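Remote control storage

Remote control storage is the keeping of handheld remote controls in a fixed place between uses. Common places are a tray, a wall holder or a shallow drawer. The remotes are usually slim and dark, with small buttons, and are easily lost among cushions or papers.

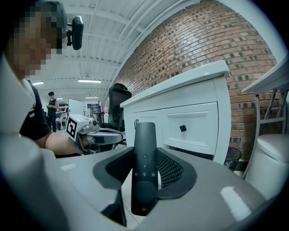 A slim dark gray remote control held upright near a white drawer.

Drawers are often chosen because they keep dust off the buttons. A drawer in a hallway chest or a bathroom vanity will do, provided it stays dry - the Nagano furniture maker Murarow advises against storage directly under a sink. Its Flatmont line, designed by Junpei Matsuda, has drawers 100 mm deep.

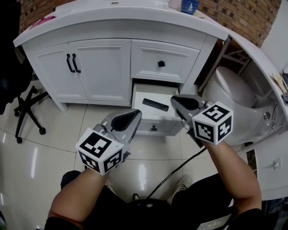

A remote laid flat takes up little room and can be seen as soon as the drawer is opened. Small knobs are common on drawers of this type, while the cabinet doors beside them may have longer bar handles. Batteries are normally taken out before long storage, as old cells can leak and damage the contacts.

See also: Drawer (furniture); Bathroom cabinet; Battery leakage

Last edited June 24, 2026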